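Berrada Street Choir — minutes of the winter meeting
Sat 20 December, upstairs room at the Atness Hall
Chair: Dorottya Borbély. Minutes: Othmane Ouazzani

1. Last minutes
Agreed, with one fix: the alto who sang the solo in the fall concert was left out of the thank-yous. Sorry, and thank you!

2. Winter concert
What a night. We sold 877 tickets over the two evenings, our best ever, and the second half got people standing up before the last chord was over. Dorottya said the basses have never sounded so sure of themselves, and the basses clapped for that longer than anyone else. The slow carol started too fast on the first evening and was lovely on the second. Several people asked for it again next year and we all said yes on the spot.

3. Money
Ticket sales and the bake table are both in. After the hall rent and the piano tuning we have $1297 in the account. Agreed to put $100 aside for sheet music now, so we aren't scrambling the way we were in September.

4. Spring program
Long and very happy discussion. The folk set is in, all five songs. The sea songs are in if the tenors can learn the middle one by the end of January. The long piece in Latin was put to a vote and lost by two hands, but Othmane will bring it back in the fall and has warned everyone. Dorottya played us the new arrangement of the lullaby and we sang it through twice from one copy, crowded around the piano — wonderful, even with the page turns.

5. Warm-ups
From January we start at 6:45 sharp with breathing and scales, and songs at 7. Please be in your seat with your folder open. Latecomers come in by the side door between songs.

6. Folders
Nearly 1000 loose pages are now sorted by song. Please don't take originals home. Jusora Print will copy the folk set for us at the same price as last year.

7. Getting to the spring festival
The Drivex minibus is booked for the morning run. Singers who would like a seat should sign the sheet by the door. Folding chairs go in the van, and we need two more people to load.

8. What to wear
Plain tops again, any color, long or short sleeves. Scarves are welcome and looked great last time.

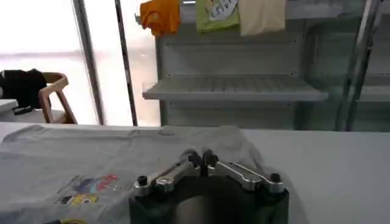

Gray T-shirt first, white cloth second.
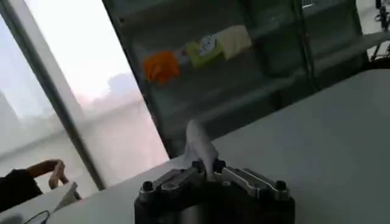
Do new singers have to read music to join in the spring?
Plenty of us don't. Come to any practice in January, sit next to someone who knows the part, and Dorottya will send you a recording of your line to sing along with at home.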